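4. Learning to look down: wrist-view pretraining in simulation

The experiments in Section 3 left us with a puzzle. Policies trained with both the room view and the wrist view did well on the Naldale tasks, but when we removed the room view their success rate fell much further than we expected. The wrist view holds nearly everything a person would need to finish a grasp, so why was the policy getting so little out of it? In this section we show that the trouble lies mostly in what the wrist encoder learns before it ever sees an object, and that a very cheap change to the pretraining data fixes a large share of it.

4.1 Empty episodes

Our original pretraining set was built the way most people build one. Every simulated episode had at least one object within reach, and the arm started from a pose chosen so that the object was already in view. This sounds sensible, and it gives a high rate of useful frames. It also means the encoder almost never sees the floor by itself. When we looked at the features it produced, we found that it had learned to treat the presence of an object as a given. With no object in view, the features drifted from step to step, and the policy head turned that drift into small, confident, useless motions.

We therefore added what we call empty episodes. In an empty episode the arm moves through its workspace with the gripper open and no target placed. The only things the encoder can use are the gripper itself, the ground plane and the background color. The task is to predict the camera's height and tilt relative to the plane, along with the change in both between two frames taken a short time apart. There is no reward and no grasp label. The labels come straight from the simulator state, so they cost nothing to collect.

We were surprised by how much there is to learn from such bare input. The grid on the plane gives strong cues about tilt, and the fingers give a fixed reference that never moves in the wrist view unless the gripper opens or closes. Figure 3 gives a feel for the kind of input the encoder works with at a steep tilt.

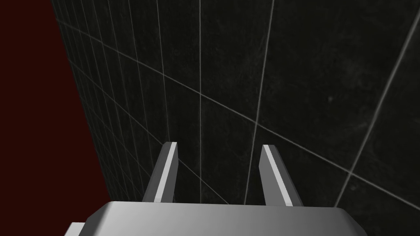
Figure 3. Simulated wrist view with no object between the fingers. The grid lines crowd together toward the left, where the tiled plane meets the plain dark-red background.

Views like the one in Figure 3 turned out to be the most valuable of all. At steep tilts the tiles shrink to thin strips along the edge of the plane, and the boundary between plane and background makes a long straight line that the encoder can lock onto. Early on we had planned to filter these views out, thinking they were too far from anything the arm would meet during a real grasp. Leaving them in was the better choice by a clear margin - more on this in Section 4.3.

4.2 Setup

All pretraining was done in Illholm, our in-house simulator, with the same arm model and gripper used in Section 3. Each empty episode runs for 200 steps. The arm follows a smooth random path through joint space, with limits that keep the fingers from touching the plane. We generated 3,000 empty episodes and mixed them with the original object episodes. The encoder architecture, the number of pretraining updates and the image resolution were left exactly as before, so any gain has to come from the data.

We randomized three things in the empty episodes: the direction of the main light, the background color and the amount of smudging on the tiles. The smudging deserves a short note. A perfectly clean grid lets the encoder cheat by reading line positions and ignoring everything else, and encoders trained that way fell apart on surfaces without lines. Faint marks inside the tiles give it a second source of information about motion. We did not randomize the gripper's shape or base color, as our goal was for the encoder to know its own hand very well.

After pretraining, the encoder was frozen and a policy head was trained on the Naldale demonstrations from Section 3, using the wrist view only. We compare against the same head on top of our original encoder, and against the Boyer baseline, which trains encoder and head together from scratch.

4.3 Results

The new encoder helps, and it helps most where we hoped it would. On the wrist-only version of the Naldale tasks, the policy with empty-episode pretraining finished 58 percent of its trials. Both comparison policies did worse on every task in the set, with the widest gap on tasks where the target starts out of view and the arm must search for it. Watching the rollouts side by side is a treat: the earlier policy hovers and twitches over bare floor, while the new one sweeps across the workspace in a steady arc until something comes into view, then slows down and lines up.

We then retrained the encoder with the steep views removed, replacing them with the same number of views from closer to overhead. Most of the gain on search tasks went away. Grasps of objects that were visible from the start were hardly affected. Our reading is that steep views teach the encoder where the workspace ends, and a policy that cannot tell floor from background has no good reason to turn back.

A second test swapped the tiled plane for a plain one during pretraining. Height estimates became much worse and tilt estimates a little worse, with the background boundary seemingly carrying much of the tilt signal by itself. The resulting policy landed between the original encoder and our full method.

4.4 Where it still falls short

Two kinds of failure remain common. The first appears when the fingers are nearly closed. Our empty episodes keep the gripper open throughout, and the encoder's tilt estimate picks up a bias once the fingers cover the middle of the view. Adding finger motion to the random paths is an obvious next step, and early runs look promising.

The second is glare. The simulated light can wash out the top of the gripper base to a pale gray, and we had assumed that this would be enough variety. On the real Sekberg bench, reflections move across the work surface itself, and the encoder sometimes reads a moving highlight as arm motion. We have not solved this. Rendering a shinier plane raised the cost per frame and gave mixed results, and we return to the question in Section 5, where the same encoder is moved to the real arm without further training.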